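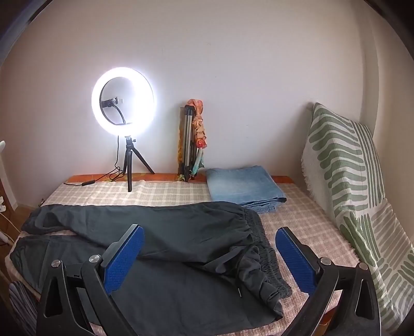 About Hultero

Hultero started with a pile of clothes on a bed and an argument about whose turn it was to fold it. We were sharing a small apartment over a bakery on Tullard Street, we both worked odd hours, and the clean laundry just sort of lived wherever it landed until somebody needed to sleep. One of us had worked in a clothing store through college and could fold a pair of jeans into a tidy flat rectangle without looking. The other one could not fold a thing (and still has trouble with fitted sheets, if we're telling the truth).

Those first lessons at home turned into a Saturday-morning sort of class for friends, then for friends of friends, and before long we had rented the big sunny room on Civen Avenue where you'll find us today. We now run 6 different classes, and over 700 people have come through the door to learn how to sort, fold and put away the clothes they already own.

We like to begin with pants. Jeans are a great teacher, because the denim is stiff and holds a crease and makes a beginner feel very clever! Joggers come next, and those take a little more patience. The elastic waist bunches up, the drawstring wanders off, and the legs never want to lie straight, so we show you how to smooth them out on the bed, lay one leg over the other, tuck the string inside and fold up from the ankles. A bed is a perfectly good folding table, by the way, and it's the one nearly everybody has.

Beginner classes are small and last three hours with a good long coffee break in the middle. Bring a basket of your own clean clothes, whatever state it's in. We also make home visits in the Manninen neighborhood and will happily spend an afternoon on one stubborn closet with you.

Come by and say hello at 738 Civen Avenue, or leave us a note through the contact page. We do love hearing from you.

Page last updated 11/10/25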